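Saving Energy and Water in Your Apartment
Tenant Information, Simanjuntak Housing Cooperative

The cooperative maintains 64 apartments in the Follarau and Onura buildings. Heating and hot water make up the largest share of each household's utility costs, and much of that share depends on daily habits. The following recommendations were prepared by the Building Services Office and apply to all units.

Heating

Set the radiator valve to 3 in living areas and to 2 in bedrooms. Turning the valve to its highest setting does not warm the room faster; it only raises the final temperature. Keep curtains and large furniture clear of the radiator. A sofa should stand at least 4 inches from it.

If a radiator gurgles or stays cool at the top, it probably contains air. Close the valve, wait until the radiator has cooled, hold a cup under the bleed screw and open the screw slowly with a radiator key. Close it again as soon as water appears. Keys may be borrowed from the office.

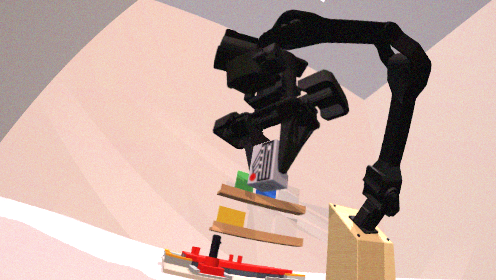 Tenants in the Onura building should note that the radiators there are older and may need to be bled twice in a heating season, usually in the fall and again in February. Please report any radiator that is still cool after the second attempt. Do not remove the valve head.

Airing rooms

Open the windows fully for 8 minutes, morning and evening, with the radiator valves closed. A window left tilted all day cools the surrounding wall and encourages mold. After showering, keep the bathroom door shut and the window open until the mirror is clear. Laundry dried indoors adds a good deal of moisture – air the room again once it has been hung.

Kitchen

Use a lid when boiling water, and match the pot to the size of the burner. Refrigerators should be set to 38 degrees Fahrenheit. Defrost the freezer compartment when the ice is as thick as a pencil. 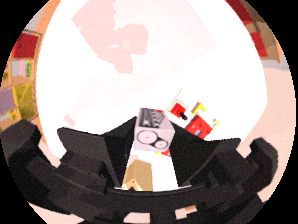
Hard water is a common cause of high energy use in kettles and coffee makers. Descale them once a month with equal parts white vinegar and water, let the solution stand for half an hour, then rinse twice. Scale also collects in the faucet aerator, where it may break off in pieces, sometimes as white as the little cube shown here though far smaller. Unscrew the aerator, soak it in the same solution and brush the screen with an old toothbrush.

Water

A toilet that runs without stopping can waste almost 300 gallons in a day. To check for a leak, place a few drops of food coloring in the tank and wait without flushing. Color in the bowl means the flapper should be replaced. Tenants may do this themselves or request a visit from Jatport, the cooperative's plumbing contractor.

Run the dishwasher only when full, and select the economy program. Rinsing dishes under the faucet beforehand is unnecessary – scraping them is enough.
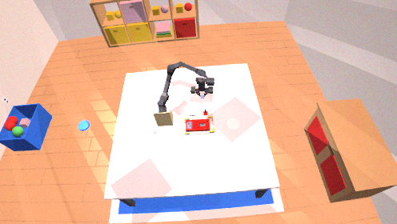

Contacts

Questions about heating and meter readings: Krystyna Mazurek, Building Services Office, Follarau building, ground floor.

Plumbing requests and radiator keys: Retno Entili, same office, mornings until 11:30.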